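Home | Owners | Lettings | Minutes | Contact
Filed under: Owners' meetings, holiday lets

Meder Court Owners' Group
Minutes of the meeting held on Thursday, June 4, 2026, in the Russide reading room
Chair and minutes: Efren Macapagal

1. Previous minutes
Agreed, with one correction. The linen contract was "discussed", as opposed to "settled". It is still not settled.

2. Booking site
The meeting heard the proposal from Dosura to list all the flats on its site for a joining fee of £300 per flat, plus commission. The brochure promises "fuller calendars". Asked whose calendars, and how much fuller, the chair had no figures to give, as none had been supplied. Flat 6 pointed out that Sison Lettings made much the same promise and then filled the weeks that would have filled anyway. 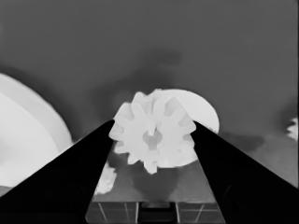
The chair was asked to find out whether the commission is charged on the cleaning fee as well as the rent. The draft contract says "total guest spend", and several owners did not like the sound of that. No decision until there is an answer in writing.

3. August changeovers
Sison wants to move arrivals from Saturday to Friday for the whole of August. It says guests prefer it. Owners who read their own guest books could find no sign of this - the usual complaints are parking and the shower in Flat 3. Request refused for this year.

4. Welcome packs
Sison's bill for welcome packs came to over £800 for the season. The pack is a pint of milk, a packet of biscuits and a leaflet for the boat trip. Owners asked for the receipts. Payment held back until they are seen.

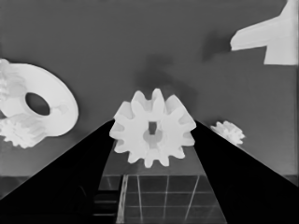

Flat 2 offered to price the same items at the village shop and will send the list round by email.

5. Photographs for the listings
Dosura offers a "lifestyle shoot" as an extra. Flat 4 said the last one made her box room look like a ballroom, and she had to refund a family of five. Declined.

6. Any other business
The key safe by the back gate sticks. Sison says it has been looked at. Looking at it has made no difference. E.M. to get a price for a new one.

Next meeting: date to be fixed once Dosura has replied.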